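Evening, Rellolthorpe

Box folding again, all day. The target for this block is 2000 demonstrations and we are well short of it. Müzeyyen Yüksel took the leader arms until lunch and I took them after. Her runs are shorter than mine and use fewer regrasps, so I have started logging the operator with every run. If the policy ends up copying one of us, I would like to know which.

Discarded 31 runs at review. Most were late starts, where recording began with a flap already lifted. The rest were double folds on the same crease. I kept the runs with a slip followed by a recovery, provided the recovery was made in one continuous motion. Gijs Hendriks disagrees and wants them in a separate set. We settled on a tag, so that either version can be trained later.

Blanks from Willstead soften at the creases with use. After 8 cycles the flaps stop springing back and the task becomes easier than it should be. New rule from tomorrow: retire a blank at that point and write its number in the book. Rasdale promised more stock in December – I have not planned on it.

Starting angle still varies too little. I place the blank by hand and my hand has habits. Will draw the angles from a list before each run.

Joint calibration checked at three points, no drift worth correcting. Backup to the Sulemana drive was still running when I left.

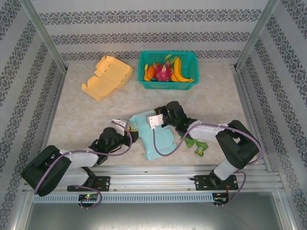
Should failed folds be kept in the training set?

Keep them if the operator recovers and the box is finished. Runs that end in a failure go in a separate folder, labelled with the step where they stopped.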